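About Girnum

Girnum is a small shop in Fustoncombe. We test whether machines can do chores yet. Dishes, wiping down, putting stuff back, parts bins on the shop floor. Short answer: some of it, slowly.

Started by Kurniawati Pattinasarany after too many years fixing conveyor lines at Takudlow. She still runs the bench. Every task gets 500 tries before we write a word about it, same arm, same settings, no do-overs. 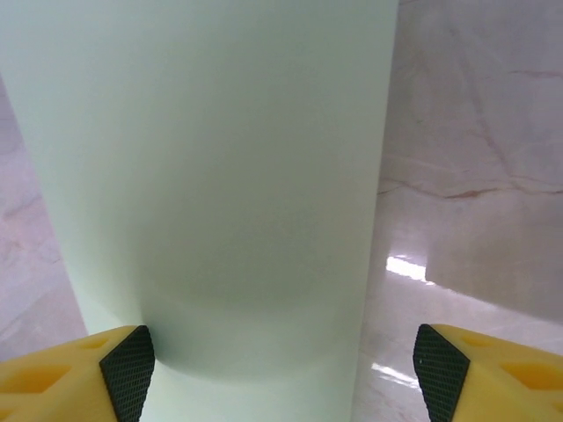 Picking up and setting down is the good part. Last round in December, 456 out of 500 on cups and tumblers. Folding towels, 162. Shiny counters are still a pain, glare throws off the depth readings and the arm stops to think. We publish the bad numbers too.

Would we leave one alone in a kitchen? No. On a packing bench, with somebody near by, maybe for a shift.

We dont sell robots. Makers and shop owners pay us per test, results go up on the Results page either way. Want a chore tried? Write to the bench, tell us what and how often. Wait list is short right now.

Page updated Dec 30, 2024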